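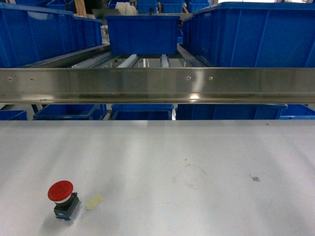
Peliteo is looking for bench assemblers and one bench lead for the second shift, start as soon as you can, January at the latest. We build small control boxes and switch assemblies for other people's machines. Pendant boxes, foot pedal housings, push button stations, that kind of thing. All of it by hand, at a table. You get a wide light gray top, blue bins in a row behind the steel rail, and whatever is on the traveler that day. A lot of what we build is e-stops, the red mushroom cap on the dark housing, contacts at the bottom. If you can look at one of those and want to know what's going on in the contact block you will probably like it here. If it looks like a toy to you, also fine, we train.

Three openings right now. Two assemblers, one lead. All second shift.

Hours
Monday to Thursday, 2:30 pm to 1:00 am, half hour meal break unpaid, two paid breaks of 15 minutes. Fridays off unless there is overtime, which is voluntary and posted by Wednesday noon. Last fall there was a lot of it. This winter less so far.

Pay
Assemblers start at $17 an hour plus shift differential. Goes up after 90 days if you pass the solder and crimp check, and again at one year. Lead rate depends on what you bring, tell us what you make now and we'll talk. Paid every other week. Health and dental from the first of the month after you start. There is a $300 bonus when you finish your 90 days and a $400 one for any employee who sends us somebody who stays that long. If someone here told you about the job put their name on the form or they don't get it.

What you'd be doing, assembler
Read the traveler. Pull parts to the bins. Check them against the list before you start, not after. Snap or screw contact blocks to operators, torque to the number on the sheet. Strip, crimp, land wires. Label. Pull test. Continuity test, pressed and released, write both down. Bag it, tag it, into the out tray.
Some days it's one part number all night. Some days it's six different ones before the meal break and you are re-kitting every hour. People tend to love one kind and hate the other so say in the interview which you are, we do try.
Wipe down at the end of each job. Tape scraps, wire ends, bits of foam, all of it off the table before the next kit goes up. We had a stray strand end up inside a housing for the Domar order and reworked the whole lot, so we're fussy now.

What you'd be doing, lead
All of the above plus: hand out travelers at start of shift, keep the bins full, sign first articles, deal with shortages, write the handover for days. You'd have a small team and you would be on the bench yourself at least half the time. It is not an office job. The handover matters a lot, day shift starts at 5:45 and nobody from nights is here to ask.
Need someone who can tell a person their crimp is bad without making a thing of it.

What we need from you
Good hands and decent close-up vision, glasses are fine, there are magnifier lamps.
Able to tell wire colors apart. We do a short check for this at the interview. If you have trouble with a couple of colors ask anyway, the labeling bench may work.
Sit or stand for long stretches. Tables are fixed height, stools adjust.
Lift 30 lb now and then, mostly boxes of housings.
Read work instructions in English. Lots of pictures in them but the notes count.
Show up. Nights especially, when one person is out everyone feels it.

Nice to have, not required
Any harness or panel work
IPC 620 or J-STD certificate, current or lapsed
Used a Bíró crimp press before. We have two, they are touchy
Forklift card
For lead: two years running a bench, cell or line of any sort. Kitchen counts. Really, a couple of our best people came out of restaurants.

What you don't need
A degree. A resume with a nice layout. Your own tools, we supply everything incl. cutters and drivers, and shoes get a yearly allowance.

The place
One floor, heated and cooled, pretty quiet. Radio at low volume, the shift picks. Static mats and wrist straps at the benches that need them. Break room has a real stove, two microwaves and a fridge that gets emptied every Thursday night so take your stuff home. Free parking on the Altmont side of the building, use the lit lot on nights please. The bus stops at the corner but the last one is before the end of shift, so you'll need a ride home. There's a carpool list by the time clock.

Phones stay in lockers while you're at the bench. We know. Emergency number for the floor is on your badge, give it to your family.

How it goes
1. Fill out the form at the front desk or on the jobs page. Takes ten minutes. No cover letter.
2. We call you. If you work days and can't pick up, write a good time on the form.
3. Come in for an hour. Short talk, color check, then you build a simple button station from a sheet with somebody sitting next to you. You're not timed. We want to see wether you read the sheet and whether you ask when something doesn't match.
4. Answer within a week, yes or no, either way you hear from us.

Interviews are Wednesday afternoons, a few slots after 5 pm if that's the only time you have. Closed toe shoes, long hair tied back, no rings or bracelets at the bench. Bring ID.

First two weeks are on day shift for training, 5:45 am to 2:15 pm, Monday to Friday, paid at the day rate. After that you move to nights. If those two weeks of early mornings are impossible for you (kids, a second job) say so up front, we've split it up for people before.

Temp agencies please don't call, we're hiring direct on these.

We are an equal opportunity employer. If you need an accomodation for the interview or the bench test, write it on the form or tell the front desk.

Assembler spots stay open till filled. Lead spot we'd like to settle first, so if that's you don't sit on it. Questions, front desk, 8 to 4.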